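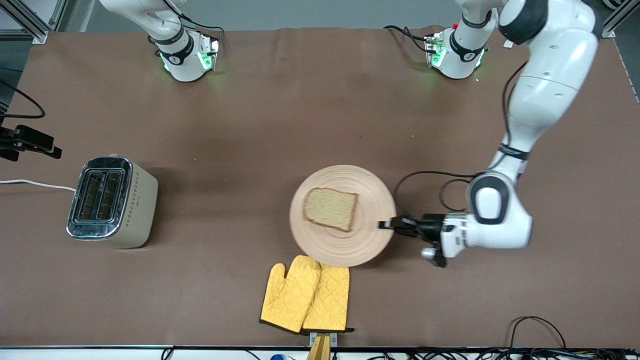
Which size chart does this file follow, the brand's or the body's?
The body's. Every row starts from a tape measure on a person, and the label size comes after it in its own column, so you can compare the two without taking my word for anything.

Vostberg Fit Table — README

Hi, and thanks for downloading! I put this together after years of buying pants online and sending half of them back. It's a plain table of men's and women's pants measurements, 305 rows in all, with one garment per row. I started it in a spreadsheet for myself, then friends wanted it, and then their friends wanted it with inseams (fair enough).

What's inside

fit_table.csv is the main file. Open it in anything. The columns are garment_id, label, tag_size, waist_in, hip_in, thigh_in, rise_in, inseam_in, fabric, washed and notes.

labels.csv lists the 13 labels covered. Trukiswood and Jivesau have the most rows by far, because that's what I wear and what my sister's shop carries. Nam has only 3 rows, all of them cropped linen pants, so please don't draw any big conclusions about Nam!

changes.txt is what it sounds like.

How I measured

Everything is in inches, to the nearest quarter. I lay the pants flat, button them, smooth them without pulling, and measure straight across the top of the waistband. Double that and you have waist_in. Thigh is taken one inch below the crotch seam and doubled too. Rise is the front rise only. If washed says "y", the pair went through one cold wash and a line dry before I got the tape out.

Stretch denim drove me a little crazy. I measured it relaxed every time, so a pair that reads 32 here may feel like a 34 by lunch — check the fabric column before you panic.

Known problems

Tag sizes are copied exactly as printed, so you'll see "M", "32" and "32/30" all living in one column. I keep meaning to split them.

The first 20 rows have no hip numbers. I hadn't thought of it yet, and most of those pants are long gone. Blank means blank, never zero.

Plus and tall sizes are thin on the ground. If you've got some in your closet and a soft tape, I'd love your rows! Use the same column order and put your initials in notes.

Using it

Free for anything, including shops. A link back is nice. Please don't present these as official numbers from any label, they're just mine. The next update should be up in December, with shorts.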